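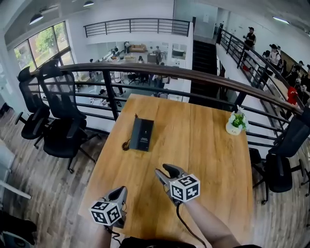
A wooden table on the upper floor at Vavwood, with the railing behind it.

Vavwood has opened its upper floor as a shared work space, and small firms in the neighborhood can now rent a place at the long table. The floor was used for storage until April.

The company Beser painted the walls white and put in new office chairs. The work cost less than was planned, said Milagros Toledo, who manages the building. She said that most tenants asked for the same two things, good light and a bigger table. 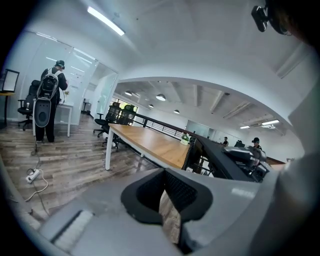 A place costs 54 dollars a month, and the price includes the use of the kitchen downstairs. There are 18 places in total, and the small desks are rented separately. Tenants can come in from seven in the morning.

Ekkachai Tanasarn has moved his packaging business, Jara, to the new floor. "Before, I was working in my bedroom," he said. "I like that there is a plant on the table and that I can hear other people."

Requests for a place can be left at the front desk.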